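Sipos Home Care Visit Notes: Data Card

Version date: 2024-03-28
Maintained by: Pallberg Elder Services, Records Office
Contact: Hajnalka Lengyel, data steward

Summary

This collection contains 789 de-identified visit notes written by home care aides serving older adults who live alone or with a spouse. Each note records the length of the visit, the help given with meals, bathing and dressing, and any change reported to the supervising nurse. The notes are in English and were typed by the aides at the end of each visit.

Intended use

The collection is provided for training new aides in note writing and for research on staffing in home care. It must not be used to make decisions about the care, eligibility or fees of any person.

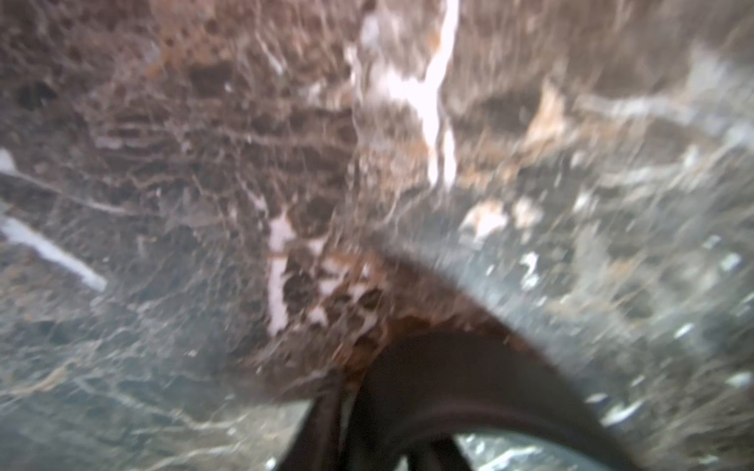
Names, street addresses and telephone numbers were removed by the Records Office before release. Ages are given in bands. Ferenc Fülöp reviewed a sample of 200 notes by hand, and 3 were returned for further editing.

Files

visits.csv: one row per visit
codes.csv: the 6 task codes and their meanings
changes.txt: corrections made after the December release

Known limits

Overnight visits are not included. Notes from the Suketti branch are shorter than those from other branches and often leave the meal field blank. A blank field means that no entry was made; it does not mean that no meal was served.

Access

Requests should be sent in writing to the data steward and should state the purpose of the work and the persons who will handle the files. Copies may not be passed to third parties.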